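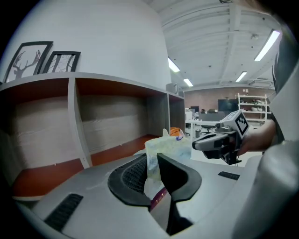 Jallgate reckon the glaze is crawling from dust on the bisque, and want us to wash every pot before dipping. Not convinced. We sponged the last lot and it still pulled back at the rims.

Thursday, carried on after lunch. Test tiles from batch 9, same clay body as before, Tamham white over all of them. Set one thick, set two thinned with water, set three thinned and sieved twice. Thick ones crawled worst, bare patches right down to the foot. Thinned ones much better but streaky on the flat side. Sieved ones nearly clean, one pinhole near the stamp.

Bucket weight 298 g per test pot before water - write it on the lid this time, the label came off again and I had to guess from the old page.

Drying is the bit I'd look at next. Glaze was cracking on the raw tiles before they went anywhere near the kiln, hairlines like a dry puddle. Rubbed them over with a finger and those came out fine. So too thick, or too much clay in the mix, or both. Wyss sell a ready-made gum for it, haven't tryed it, bit dear.
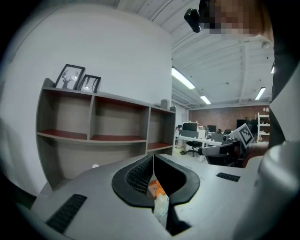 Flakberg, July

Over at the other kiln for the second firing. Same tiles, 3 of each, middle shelf only. Slower at the start, held at the top for a bit, then left shut overnight. Opened at 9. Thick set still bad. Thinned and sieved all good, even the rims, colour slightly greyer than at home but I can live with that.

To do - mix a fresh half bucket, less clay, sieve it twice. Try the gum on seconds only. Washed v unwashed side by side so Jallgate get their anwser. Kiln shelf wants scraping before anyone loads it.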